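# Recording dish rack demonstrations by hand-guiding and by remote control

These are the steps we use at the Bangera kitchen bench when we record a person showing the arm how to move dishes in and out of a wire rack. They assume the arm is already calibrated, the wrist camera is streaming, and you have an account on the recording machine. Satish Reddy wrote the first version of this page in November. Vasanthi Naidu added the part on remote control.

## Pick a method first

We use two methods and we don't mix them in one session.

**Hand-guiding.** You put the arm in free-drive, hold it behind the wrist, and walk it through the task. It's quick to learn, and you feel it when a plate touches a wire. The drawback is that your hands and sleeves end up in any side camera.

**Remote control.** You sit at the leader arm and the follower copies you. It's slower at first. New operators tend to push too hard because they can't feel the rack. Bheki Mtshali suggests spending a first session only on lifting and lowering one plate, and that has worked well for everyone who followed it.

For plates going into narrow holders, use remote control. For moving a bowl across the counter, either is fine.

## Set up the counter

1. Place the rack where the arm can reach both ends without the elbow going fully straight.
2. Put the dishes down by hand. Vary the spots between takes. A plate that always starts in the same place teaches the arm that place and little else.
3. Leave ordinary clutter if the task sheet says "home". Take it away if the sheet says "clear".
4. Check the wrist view on the monitor. You want to see the fingertips and the thing they are going for.

Plastic dishes are fine for practice. Ceramic is slipperier than people expect, and the rubber pads on the fingers need a wipe before you start.

## Record a take

Open the Trurnunau recorder, choose the task name from the list, and type your initials. Don't make up a task name. If yours isn't there, ask Sushil Dhillon to add it, or the takes will land in the wrong folder and someone will have to sort them later.

1. Move the arm to the start pose and let it settle.
2. Press the left pedal. The light goes green and recording starts.
3. Do the task once, at a steady speed.
4. Open the fingers fully and back away before you lift. A lot of early takes were spoiled by the finger catching the rim on the way out.
5. Press the left pedal again to stop.
6. Press the right pedal to keep the take, or hold it for a discard.

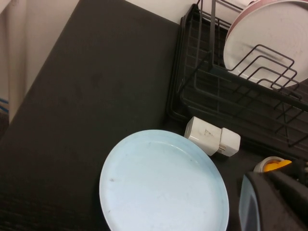
Work in sets of 10, then stop and stretch your hand. Tired operators start cutting corners, and it shows up as short, jerky moves near the rack. A full batch is 100 kept takes for each task. Discards don't count toward it.

If you fumble a grasp and recover, keep the take. We want those. If you drop something, hit the rack hard enough to shift it, or have to reach in with your own hand, discard it and reset.

## Approach angles

Plates are the hard part. Lying flat, a plate gives the fingers very little to hold, so come in low from the side with one finger outside the rim and the other above the flat. Close slowly. Once the rim is held, raise the wrist a little before you turn it.

When you lower a plate into a holder, line up with the gap first and stop for a moment. Then go straight down. Don't steer while the plate is between the wires - it binds, the grip slips, and you end up chasing it.

Bowls are easier. One finger goes inside and one outside, and the grip should be no tighter than it needs to be. Elínborg Skov sets the force limit lower for thin plastic bowls because they flex and pop out of the fingers. Her settings are saved in the recorder under "soft".

## Check the batch

Play back the first and last take of every set at double speed. Look for:

- frozen video from the wrist camera
- gripper values that don't change when the fingers clearly do
- a take that ends before the fingers are open

The first problem is usually the cable at the wrist. Reseat it and record the set again. The second means the gripper driver needs a restart, and Itard has the command in the bench notes.

When the batch is clean, press Upload and leave the machine on. The rack folder held 3,921 takes at the last count, 1,105 of them from hand-guiding, so remote control takes are no longer what we're short of. If you have a free hour and both methods would suit the task, do it by hand.

Park the arm, switch off free-drive, and put the dishes back on the shelf under the bench.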